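BULCOMBE HOUSE
Room and work surface inspection: Room 338
Period: February
Inspected by: Vimala Pinto
Received by: Arif Tuhumury

1. Floor and access
Walkway clear to the door. Satisfactory.
Comment: the mat at the threshold has lifted at one corner and is to be re-laid.

2. Lighting
Reading taken at bench height: 400 lux. Satisfactory.

3. Fire door and signage
Door closes fully. Satisfactory.
Comment: the sign is faded. Replacement ordered from Tilero.

4. Electrical sockets
Test labels in date, with one exception. Action required.
Comment: the socket nearest the door is not to be used until it has been retested.

5. Table and surrounding panels
Surface: short pale scratches in several directions. Monitor.
Panels at back, left and right: plain finish. Satisfactory.
Comment: scratches to be compared with the present record at the next inspection.
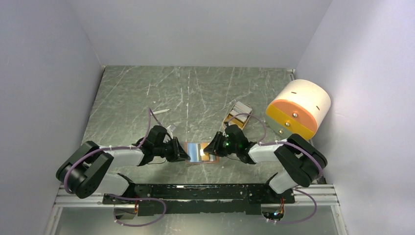
Item 5. Table surface and panels, with small open box at centre.

6. Storage
Shelf load limit of 40 kg displayed. Satisfactory.

Actions outstanding: 2 (items 3 and 4). Responsible: A. Tuhumury.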